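Mercy Tanui has one rule for the laundry room at the Zetier guesthouse, and it is written on a strip of tape above the door: nothing goes on the floor unless it is in a basket.

She has run the linen side of the house for 8 years. Before that she folded sheets at a hotel laundry, where everything moved in metal carts and she never touched a basket at all. Zetier has eight bedrooms, one long hallway and stairs too narrow for a cart.

"You have to carry it," she said. "So what you carry it in matters more than people think. If the handle cuts your hand or the side snags the cloth, you feel it by the third trip."

We spoke on 5 March 2024, between the end of the morning strip and the first load coming out of the dryer. She kept sorting while she talked. Small cloths went in one pile, face towels in another, and anything with a stain was dropped in the sink.

The small cloths are the part of the job she has changed the most. Guests use them for everything, from wiping down the bathroom shelf to cleaning mud off shoes. They used to go in with the towels, and she would find them later, balled up inside a pillowcase or stuck in the sleeve of a robe.

"I lost a lot of them that way," Tanui said. "Now they have their own basket and I wash them as one load. The first month I had 60 in rotation and I thought that was plenty. Now we keep 100, and in October we still ran short."

The basket she prefers for them is a rectangle with a woven body and a thick rolled rim. She has tried round ones, and they waste space against a wall. She has tried plastic ones too, including a folding model from Clokero that she liked until the hinge went. Canvas bins stayed damp at the bottom. 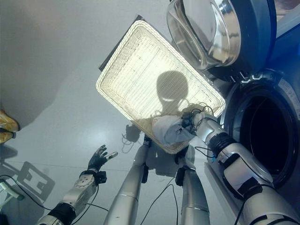

A light blue and white cloth held over the rim of a white woven basket.

She picks pale baskets on purpose. A dark one hides lint and hides a stray sock, she said, and a dark dye can come off on wet cotton. With a white interior she can look in and see whether it is clean before the folded things go back.

"The rim is the other thing," she said. "I run my hand around it when I buy one. If it scratches me, it is going to pull a thread on a towel."

Cleaning a woven basket takes some patience. Tanui uses a soft brush and a bowl of warm water with a little dish soap, and she works along the rows and not across them. She does the inside first, wipes it with a plain cloth, and turns the basket upside down on two wooden slats until the next day. She does not put them in the sun. A pair she left on the back steps one summer turned yellow along one side.

Every basket has a number on a tag tied underneath. The tags came from Brasine, a storage company that had the contract before the current owners, and she never bothered to replace them. The one she uses most for cloths is 597.

"There were never that many baskets," she said. "I don't know where they started counting."

Folding is where she and the rest of the staff disagree. The younger housekeepers like to roll the cloths, the way they have seen it done in shops. Tanui folds in half, then in half again, and stands them on edge in a row. Rolled cloths look good for one day, in her view, and then somebody pulls one from the middle and the whole row falls in.

She also does not fold all of them. Cloths meant for the kitchen and the cleaning cupboard go into the basket loose. They will be wet again within the hour, and she would sooner spend the time on pillowcases.

For detergent she uses Yen, the unscented kind, at half of what the cap suggests. She skips fabric softener on anything that has to absorb water. Bleach is kept for whites with no colored trim, and a cloth with any blue in it goes in a cool wash with the napkins.

Asked what she would tell someone setting up a laundry corner at home, she thought about it while she matched two hand towels.

"Get two baskets, the same size," she said. "One for dirty and one for clean, and don't swap them. And put them where you undress - don't put them where you think they look nice."

The dryer buzzed then, and she went to empty it.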